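How I Set House Rules for Hand-Held Gripper Sessions

I run recording sessions for our little robotics group in Esholm, and for the first few months we had no written rules at all. Then Precious Potgieter came over from the Clonitcombe lab, watched one afternoon and asked me where our start checklist was. Um. So I wrote one! It's been through a few rounds since June, and this is the version I'd hand to anybody setting up their own.

Start with the floor. Walk the whole path a person will stand or step in and get every cable out of it. Tape it down or run it along the wall, I don't mind which. We lost a session to a yanked plug before I got strict about this one.

Next, the markers. Wipe every face with a dry cloth and look for lifted corners or scratches. If a face is damaged, swap the whole cube and write the swap in the log - please don't patch it with tape, which I did once and regretted for a week (shiny tape and overhead lights are a terrible mix).

Then do a jaw check. Open and close each gripper fully 3 times while somebody watches the readout. Left one first, then right, always in that order, so the log reads the same for everybody.

Now the person. Sleeves rolled up or snug at the wrist, no dangling bracelets, closed shoes. Long hair tied back if you'll be leaning in. Lâm Vi added a rule I really like: the person holding the grippers can stop the session at any time, and they don't owe anybody a reason.

Keep takes short. Our file on the Nindov project has 126 takes in it, and I threw out almost all the ones made by tired people. We break after three blocks, and the grippers go down on the table during the break, not on the floor and not on a chair.

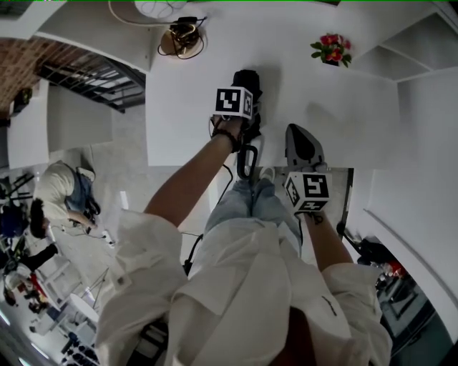 Do both grippers need a fresh calibration if only one was bumped?

Recalibrate the pair. It takes a few minutes, and you want both hands to share the same starting point in the log.

Last thing: save the log before you unplug anything. I keep ours in the same folder as the takes, with the initials of whoever ran the checklist at the top.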